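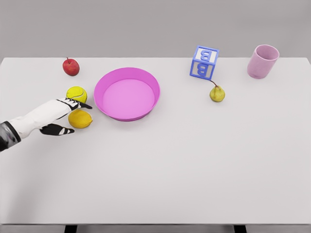
What should a tabletop manipulation benchmark fix before anyone reports a score? The starting layout, the time limit, the definition of success and the number of trials, all written down before the first run.

## Review: Mitmont Tabletop Protocol Kit

Mitmont is a rule set with a simulator attached. The download contains a scene library, a trial runner, a scoring script and a 9-page rulebook. I used it through most of February to compare two grasping policies that our group at Donville had been reporting with different home-grown scripts. The policies are of no interest here. The rulebook is the reason to consider the kit, and most of this review is about it.

### Setup

Installation took an afternoon on a clean Linux machine. The dependency list is short and every version is pinned. One rendering library had to be built from source; the instructions for that step are correct but sit in the wrong file.

Scenes load from plain text. Each lists the objects, their poses and the robot's start configuration. The scene I used most has a white table against a gray wall, with a pink bowl, a tennis ball, a lemon, an apple, a pear, a lettered block and a cup. The ball and the lemon lie almost against each other at the left side of the bowl, and that placement is harder than it sounds. A policy that closes the hand early can easily take hold of the wrong one or push both. Touching a neighbor has to be either allowed or penalized, and most scripts I have worked with say nothing on the subject.

### The rules

Mitmont does say something. Section 2 separates contact from displacement. Brushing a non-target object is logged and carries no penalty. Moving it beyond the tolerance set in the scene file fails the trial, even if the target ends up in the bowl. Under our old script, those trials counted as successes. Rescoring our logs under the Mitmont rule dropped one policy noticeably and left the other where it was.

Section 3 covers "in the bowl." An object must be released, supported by the inner surface of the bowl, and at rest when the check runs. Resting on the rim is a failure. The check runs 300 simulation steps after the hand opens, and this value cannot be changed in a reported run.

Section 4 sets the trial count. A reportable result needs 400 trials per task, with seeds drawn from the published list and taken in order. Skipping a seed voids the run. Crashes count as failures unless the log shows that the simulator itself stopped, in which case the same seed is repeated once.

Section 5 is about disclosure, and I would recommend it even to groups that never install the software. It requires the following with any published number:

- the rulebook version and scene file hash
- the instruction text given to the policy, verbatim
- every run started under that configuration, including abandoned ones
- whether any scene in the test set was viewed during tuning

The third item is the strictest. The runner writes a ledger entry at launch, and deleting an entry breaks the checksum.

### Problems

The instruction wording is loose. "Put the yellow thing in the bowl" is a stock prompt, and with a lemon and a tennis ball side by side it has two reasonable readings. The scorer accepts only the lemon. I reported this, and Rattana Kaewsai, who maintains the rulebook, replied that ambiguous prompts will move to a separate track in the next version. Until then, leave that prompt out and state that you did.

Lighting is soft and uniform, and the rulebook makes no provision for varying it. A score here says little about performance under a desk lamp. Section 1 concedes this in a sentence that should be in bold.

Speed is adequate. A full set of 400 trials took almost 700 minutes on our machine with rendering on. Parallel runs are permitted, but the ledger handles them badly and I had to merge entries by hand.

### Compared with Tanasarn

The Tanasarn suite has far more scenes and better documentation. Its success checks are left to the user, so two Tanasarn scores from different labs may not be comparable. For development I would still choose it. For numbers that go in a paper, use Mitmont.

### Verdict

Recommended for reporting, with the ambiguous prompt excluded. The rulebook can be adopted without the simulator; we now apply sections 2 and 5 to trials on the physical arm in the Rerkberg lab, with tolerances measured from an overhead camera.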